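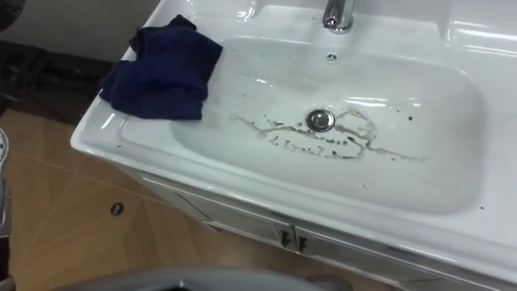 White ceramic basin with chrome faucet and navy cloth towel.

Maramari Radio Controlled Model Register: Data Card

Version 3
Released 2024-12-16
Maintained by Salim Mollel and Rehema Rotich

Summary

The Maramari Register is a structured catalogue of radio controlled model cars, trucks and buggies, together with the parts lists and manual references that belong to them. It contains 301 records. Each record describes one kit as it was first sold, and later reissues are linked to the original entry by a parent number. The register is distributed as a set of plain text tables and may be opened in any spreadsheet program.

The register was prepared for restorers, club archivists and anyone who needs to establish which body, chassis and wheel set were supplied in a given box. It is not a price guide and carries no valuations.

Contents of the release

kits.csv: one row per kit, with the main description.
chassis.csv: one row per chassis type, with its drive layout and wheelbase.
parts.csv: part numbers and names as printed in the manual, keyed to the kit.
sources.csv: the document or physical item on which each entry is based.
images: a folder of reference photographs in colour, not required for use of the tables.
changes.txt: corrections made between versions.

Fields in kits.csv

register_no: the Maramari number. Numbers are never reused, even where a record has been withdrawn.
parent_no: the number of the original kit, if the record is a reissue. Otherwise empty.
maker: name of the manufacturer as printed on the box.
title: full title of the kit, including any team or sponsor wording.
scale: written as a fraction, for example 1/10.
chassis_code: links to chassis.csv.
drive: rear, front or four wheel.
motor_supplied: yes, no or unknown.
body_material: as stated in the manual. Where the manual is silent the field is left empty.
release_year: four digits. Catalogue announcements are not treated as proof of release.
condition_of_evidence: A, B or C. See the next section.
notes: free text, in English.

Grading of evidence

Grade A means that an unbuilt kit or a complete manual was examined by one of the maintainers. Grade B means that the entry rests on scans or photographs supplied by a contributor. Grade C means that the entry rests on printed advertising or a dealer list only. Users who intend to cite the register should state the grade alongside the number.

Sources

The core of the register was transcribed from the Massawe collection of manuals, which was lent to the project in full and returned after scanning. A further 100 records were added from the Vurnen hobby shop stock books. The stock books list deliveries by box title, and the chassis code was supplied afterwards by comparison with the manuals. Contributions from individual owners were accepted by mail and through the club.

Scanning was carried out on a flatbed scanner at a single resolution. Manuals with stapled spines were not taken apart, and text close to the fold is sometimes faint. Illegible part numbers are entered with a question mark in place of each missing character.

Known limitations

Coverage of on-road models is stronger than coverage of off-road models. Nitro-powered kits are included only where they share a body with an electric version.

The Titov series is incomplete. Three kits are known from box art alone, and their chassis codes have been left empty until a manual can be located. Owners of any Titov kit, built or unbuilt, are asked to write to the maintainers.

Tire and wheel part numbers changed during the production of several kits without any change to the box. Where both numbers have been recorded, both are given in parts.csv and separated by a semicolon. The order does not indicate which came first.

Colours are recorded as the maker named them. No attempt has been made to match these names to current paint ranges.

Changes in this version

Chassis wheelbases are now given in millimetres throughout. Reissues formerly listed as separate kits have been given a parent number. The field previously called "engine" has been renamed motor_supplied. Several duplicate records arising from regional box titles have been merged, and the withdrawn numbers are listed in changes.txt.

Corrections

Corrections should quote the register number and the field concerned, and should be accompanied by a scan or photograph of the relevant page, box panel or part bag. Corrections received by the end of April will be considered for the next version. Salim Mollel handles kits and chassis. Rehema Rotich handles parts and sources.

Terms of use

The tables may be copied and adapted for any non-commercial purpose, provided that the Maramari Register and its version number are acknowledged. Manual scans are not part of the release and are held for reference only. Requests to consult a scan should be made in writing to the maintainers.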